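Trukolton
Aug 30, 2024

1/ Today we are releasing Grutoro 5, the latest version of our release planning tool for software teams. This thread covers what has changed, who will receive it first, and what administrators need to do before the September cutover.

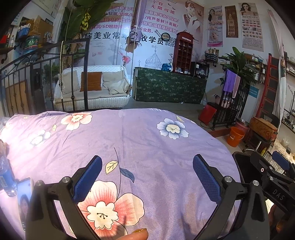 A purple floral bedspread in a room set up as a beauty shop. Photo: Trukolton

2/ The main addition is called Landry. Landry is a shared change calendar that sits inside Grutoro and draws from the issue trackers and build systems a team already uses. It shows every planned release, freeze and maintenance window on one page.

3/ Until now, Grutoro held one calendar per project. Customers with many projects had to open each calendar separately or keep a spreadsheet next to the product. We heard this complaint more often than any other during the past year, and it was a fair one.

4/ Landry was tested with 50 customer teams over the spring and summer. Together those teams filed 717 pieces of feedback. Every item was read by a member of the product group, and the written summary is now available in the customer portal under Release Notes.

5/ Several features changed as a result of the test. The original design sent a notice to every project owner whenever two release windows overlapped. Testers asked for this to be limited to projects that share a service. The release version works that way by default, and administrators may widen it.

6/ From Ivan Stelmakh, who leads product at Trukolton: "Teams told us they did not want another place to type in dates. Landry reads the dates where they already live. If a ticket moves, the calendar moves with it, and the person who owns the release can see who moved it."

7/ Freeze periods can now be set at three levels: company, group and project. A company freeze takes priority over the other two. Exceptions require a named approver and a written reason, and both are kept in the audit record.

8/ The audit record itself has been rebuilt. Entries can be searched by person, project, service or date range, and exported as plain CSV. Exports are no longer limited to the most recent month.

9/ Grutoro 5 also closes 783 reported defects. Most are small. The ones customers are likely to notice are the time zone error on recurring windows, the slow first load of large boards, and the sign-in loop that affected some users on managed browsers.

10/ A note on the time zone error. Recurring windows created before this release were stored in the local time of the person who created them. They will be converted to the project time zone during the upgrade. Please review your recurring windows after the upgrade and correct any that were set up while an owner was traveling.

11/ Rollout schedule. Hosted customers in the early access group have the new version today. All other hosted customers will be moved during September, in groups, outside their stated business hours. Account administrators will receive a message with their assigned window at least one week in advance.

12/ Customers who run Grutoro on their own servers can download the installer from the portal now. The upgrade requires version 4.6 or later. Customers on older versions should move to 4.6 first and allow the index job to finish before going further.

13/ Before you upgrade:
Take a full backup of the database and the attachments folder.
Check that your service accounts use tokens. Password sign-in for service accounts has been removed.
Turn off any custom calendar script. Scripts that write to the old calendar tables will fail.

14/ On that last point — we know that a number of customers depend on custom scripts. The old calendar interface will remain available in read-only form through the life of version 5. New scripts should use the Landry interface, and a guide with worked samples is in the developer section of the portal.

15/ Pricing. Landry is included in the Team and Enterprise plans at no added charge. Customers on the Starter plan will see a single-project view. There is no change to the price of any plan with this release.

16/ Data handling. Landry reads ticket titles, dates, owners and status. It does not read ticket descriptions, comments or attachments, and it does not copy source code. The full list of fields is published in the security section of our documentation. Administrators can turn off any field except date and status.

17/ The connector for build systems was developed at our Grarbridge office, which will also handle support for it. Tickets about the connector should be filed under "Integrations" and will be sent to the Grarbridge team without further steps on your side.

18/ Known issues at release. The weekly view may show a blank row when a group has no projects. Printing the calendar in landscape cuts the last column on some paper sizes. Both will be fixed in 5.0.1, planned for September.

19/ One more known issue concerns larger accounts. In our own testing, the yearly view worked well with up to 2125 scheduled windows. Above that number it becomes slow to scroll. Customers with larger calendars should use the quarterly view until we have finished work on paging.

20/ Training. Recorded sessions for administrators and for project owners are in the portal. Live sessions will be held in September, and places may be reserved by the account administrator. Sessions are given in English, with written materials in Spanish and German to follow.

21/ Version 4.6 will receive security fixes for twelve months from today. It will not receive new features. Versions before 4.6 are no longer supported, and customers still using them should contact their account manager to arrange a date.

22/ A correction to our earlier preview post: we stated that Landry would allow outside guests to view a calendar by link. Guest viewing is not part of this release. It remains under review, pending changes to how links expire.

23/ We thank the teams who took part in the test, many of whom ran the early builds next to their normal work and reported problems in careful detail. Members of the test group keep their early access status and need not apply again.

24/ Questions about the upgrade should go to support through the portal, where they can be tracked. Replies to this thread are read during business hours, but we cannot discuss account details here.

25/ Update: the installer link in the portal was missing for some self-hosted customers earlier today. It has been restored. If you still do not see it, please sign out and sign in again before opening a ticket.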